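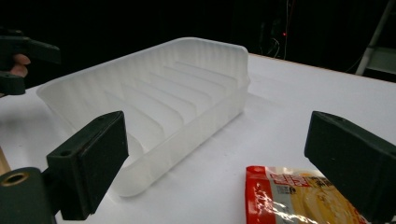 *Marisol Ostrowski*

Writing this between shifts so excuse the mess. We've had the Konix handheld gripper pair on the packing side at Jiltside since August and people keep asking me if it's worth the money. Short version: yes for the hardware, sort of for the software, and please sort out the pay question before you open the box. I'll get to that.

What you're buying. Two grippers you hold in your hands. You do a packing job with them, the system records how you did it, and the recordings go to train the arm on line two. No robot arm needed for the teaching part, just a table and a person. We paid $2593 for the pair with the mounts. Arm was a separate budget, not mine, not reviewing it.

## Feel

Good grip, better than I thought. You wrap your hand around the body and the two fingers open wide in front. The fingers are chunky. Square black blocks, you see them in the corner of your eye the whole time and for the first day you bump everything. Then you stop bumping.

Weight is fine for a while. Not fine for a full shift. Booker Dvorak did a whole morning of it and his wrists were sore into the next day. We now cap it at 23 minutes a go, an odd number, I know, it's how long one batch took him and it stuck. Konix says nothing on this in the manual. They should.

Cables. One off each gripper, running down along your arm. Mine are always in the way when I cross over to the left side. A wireless version would get the other star from me.

## What we teach with it

Pouches and bins. Boring on purpose. Pick up the pouch, put it in the bin, take it out, turn it, do it again. Frosted plastic is a pain for the arm – it loses the edge of the wall against a white table – so we do a lot of runs with the see-through ones. Pouches are the other problem. They sag, they shine, they fall over. A person doesn't even think about it. Aroha Pomare grabs them low near the base and tips them a little, and the arm picked up that same tip from her recordings, which she found creepy and then kind of liked.
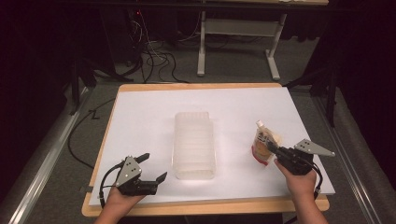 *Bin in the middle, pouch on the right, a gripper in each hand.*

Setup is quick. About 10 minutes once you've done it a few times, the first time took us most of an afternoon and two calls to support. The calibration screen tells you "pose lost" and does not tell you which hand. Every time. Yasaman Shokri taped a note to the monitor that says CHECK LEFT FIRST and it's usually left.

The metal plates on the bodies stick out, mind your sleeves. Nothing has come loose so far. We've dropped one, twice, still works.

Software: the recorder (called Flaltov, comes with it) is plain and does the job. The review page is slow. Deleting a bad run takes four clicks and you will have lots of bad runs. There's no way to put your own name on a run unless the admin turns it on, and I want to talk about that becuase it turned into a whole thing here.

## What it changed on the floor

Nobody lost a job over it. Say that first, it's what everyone asks me. What happened is the end-of-line packing went from four people to two plus the arm, and the other two went to mixed orders, which the arm can't do and won't for a long time if you ask me. Mixed orders is nicer work. Less of the same motion. But also more standing around waiting on stock, and Booker says he misses having a rhythm.

Then there's the teaching itself. It's skilled! Some people are just plain good at it and some aren't, and it isn't the same people who are fast on the line. Jaqueline Gallegos has been the slowest packer in our crew for years and her recordings are the best we have. Smooth, no wasted moves. 59 of her runs in the current set, more than anybody.

So who gets paid for that? For the first few weeks, no one, it was just "hop on the grippers when it's quiet." People got annoyed and they were right. Now recording time goes down as its own task at the trainer rate, and runs carry your name if you want it to. Took a month of back and forth with the office. If you're a manager reading this, do it on day one.

One more gripe. The arm still stalls on the shiny pouches and when it does somebody has to walk over and clear it. That walking isn't in anyones numbers. Ours is tracked on a clipboard now.

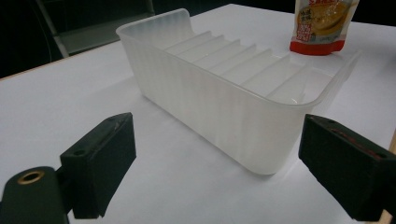
## Versus the Montoya set

We had a Montoya pair on trial before this. Lighter, nicer cable clips. But the fingers opened too narrow for our bins and the trial unit drifted so bad we were redoing the calibration at every break. Sent it back. If you only handle small stuff it might suit you better, ask for the long trial.

## Score

Hardware – 4 out of 5
Software – 3
Support – 4, they do pick up the phone
Wrists – 2, take breaks

Would buy again. Ordering spare fingers this week.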